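Prenora Pauses Shipments of Two-Arm Sorting Station Over Gripper Fault

02/07/2018 – Prenora has paused shipments of its Mista tabletop sorting station after a fault that can make a gripper open while it is carrying an item. No injuries have been reported.

The fault was found at the company's Prisley site during sorting trials with toothbrushes and toothpaste tubes. In 5 of 383 test runs, a gripper let go before reaching the basket. The cause is an error in control software version 1808.
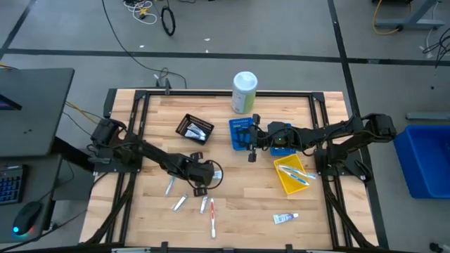
What Customers Should Do

Stop using the station and switch off power to both arms. Do not reach over the table while the arms are powered. Prenora will contact all 864 registered owners with a software update, free of charge.

"The arm should hold on until it is told to let go, and in these runs it did not," said Tobiloba Olaniyan, head of product safety at Prenora. "We will not ship again until the fix has passed the full set of tests."

Stations running older software are not affected.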